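Estville library keeps its pine tables, knots and all

ESTVILLE – The pine worktables in the basement craft room of the Estville public library will not be sanded down, painted gray or replaced with something easier to wipe. The library announced the decision in July, ending a dispute that had gone on longer than most of the projects attempted on the tables themselves.

The craft room hosts sewing, model building, bookbinding and a towel-folding session that is more popular than anyone at the library seems prepared to discuss. All of it takes place on solid pine planks, bought from Harberg, a small lumberyard outside town that has since moved to larger premises and stopped answering questions about what it sold there.

Pine is a soft wood. It dents when you drop scissors on it, and it dents when you set down a coffee mug with strong feelings. The room's regulars have spent years pressing their initials, their grocery lists and at least one complete knitting pattern into the surface by writing on thin paper with a hard pen.

The case for replacement was simple enough. The library had been offered a set of white laminate tables from Wider, an office furniture dealer in Toledo, for $2,504 delivered. A notice taped to the craft room door described them as "bright, modern and stain resistant." Someone added "so is a refrigerator" in pencil, and the notice was taken down by lunch.

A comment box was then placed at the front desk. It collected 56 slips in its first month, a figure the library called extraordinary. The last comment box, on the subject of the parking lot, had collected two, and one of those was a coupon.

Most of the slips were in favor of the pine. Several writers said they liked having something to look at while glue dried. One said the knots were useful for lining up quilt squares, an approach that would explain a good deal about the quilts. Another asked that the tables be kept but turned over, so that everyone could start again on the clean side.

The opposing slips were fewer and firmer. They complained of splinters, of beads rolling into the seams between planks, and of a general brownness. One writer said the knots looked like eyes and had been watching her hem curtains.
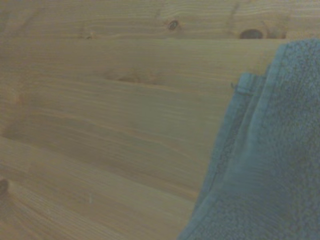
Can you get rid of the knots in a pine table? Only by cutting them out or covering them up. A knot is the base of a branch that the trunk grew around, so it goes down into the board, and sanding the top just gives you a smoother look at it. Paint works for a while, but resin in the knot tends to bleed through and leave a yellowish ring unless the wood is sealed first.

That information, posted on a card beside the comment box, appears to have helped settle the question. Painting had been the compromise favored by people who wanted the argument to be over. Once it was understood that the knots might come back through the paint, looking worse and possibly resentful, support for the idea fell away.

The library will instead spend $2,000 on upkeep. The money covers a light hand sanding along the edges, where the splinters are, and a coat of clear hardwax oil on the tops. The seams will be cleaned out with a dull knife and a vacuum. Beads recovered in the process will be held at the front desk for collection, and their owners will be asked to describe them.

New rules for the craft room take effect once the oil has cured. Hot glue guns must rest on a tile. Wet work, including felting and anything involving papier-mâché, must be done with a towel underneath. Towels are available from the shelf by the sink and are to be hung up afterward, a point the draft rules make in capital letters and then make again on the second page.

Cutting directly on the wood is forbidden, as it has been all along. The library has bought new cutting mats anyway and has put them where the old ones were, under the jigsaw puzzles.

The dealer's offer has been declined with thanks. A single sample table, delivered during the discussions, is still in the upstairs hallway, where it holds the tax forms and a fern. It has a ring on it already, from the fern.

The craft room will close for one week while the work is done. During that time the sewing group will meet in the periodicals section and has been asked to keep the machines on the lowest speed. The towel-folding session will go ahead as usual in the children's area, on the carpet, with no registration needed. Participants should bring their own towels, and the library asks that they take the same ones home.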